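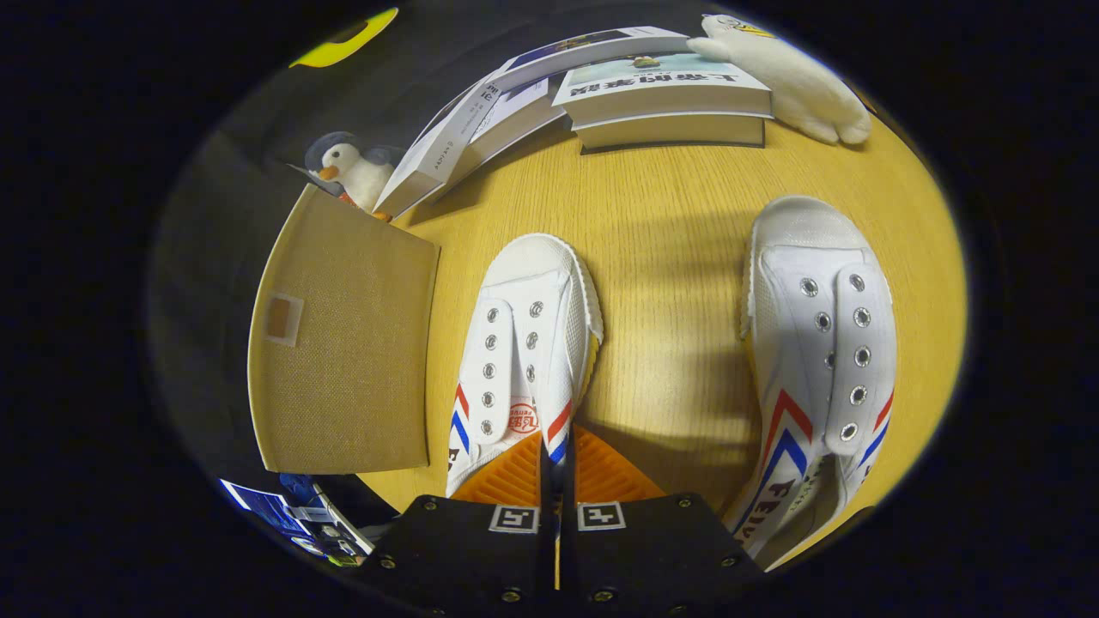 Rommel Saludo
Fiction contributor

My uncle Fandonon left me his half of the shoe shop in Feltville, and the other half turned out to belong to a man called Pettigrew, who hadn't spoken to him for 32 years. They had run the place together the whole time. Pettigrew took the left side of the counter and my uncle the right, and when something had to be said they wrote it on the lid of a shoebox and slid it across.

I found the lids in the cellar. "Your customer has a dog," said one. "Your ladder," said another, and nothing more.

"What did you fall out over?" I asked Pettigrew on my first morning.

He took a lid from under the till, wrote for some time and pushed it over. It said: "Laces."

I waited. He sold a woman some slippers, badly, and wrote me another. In June of that year my uncle had ordered 1000 pairs of laces from a firm in Furnmont, all brown, all the wrong length for any shoe they stocked. Pettigrew had told him not to. My uncle had said they'd come in.

"And did they?"

He went down to the cellar himself — the knees took a while — and came back with a carton. There were 189 pairs left. I did the sum and told him that somebody must have bought the rest.

Pettigrew looked at the carton, then at the door, then at his own feet. Brown laces, far too long, wound twice round the ankle and tied at the front.

"They wear out," he said, out loud, and went to see to his ladder.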